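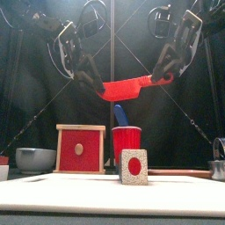

Fig. 1 – Couteau jouet en plastique rouge, manche strié.

Ergonomie des outils à main – notes de la séance 3

Un manche se juge d'abord à la prise. On distingue la prise de force, où les doigts enveloppent le manche contre la paume, et la prise de précision, entre la pulpe du pouce et celle de l'index. Un couteau de cuisine passe de l'une à l'autre selon la coupe.

Les stries augmentent l'adhérence mais concentrent la pression sur la peau. Pour un usage prolongé, on préfère un relief peu profond. Voir la fiche 301 du polycopié (Jardine).

Le diamètre dépend de la main. La longueur utile ne descend pas sous 100 mm, sinon le bout du manche appuie au creux de la paume.

Éclairage du poste

Un fond sombre et mat limite les reflets, mais l'écart de luminance avec le plan de travail fatigue l'œil s'il est trop fort.
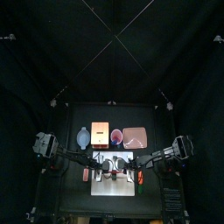 Fig. 2 – Panneaux de tissu noir, deux cordons clairs croisés.

À préparer pour février : lire Paterson, chapitre 3, et relever les prises employées pour éplucher, trancher et hacher.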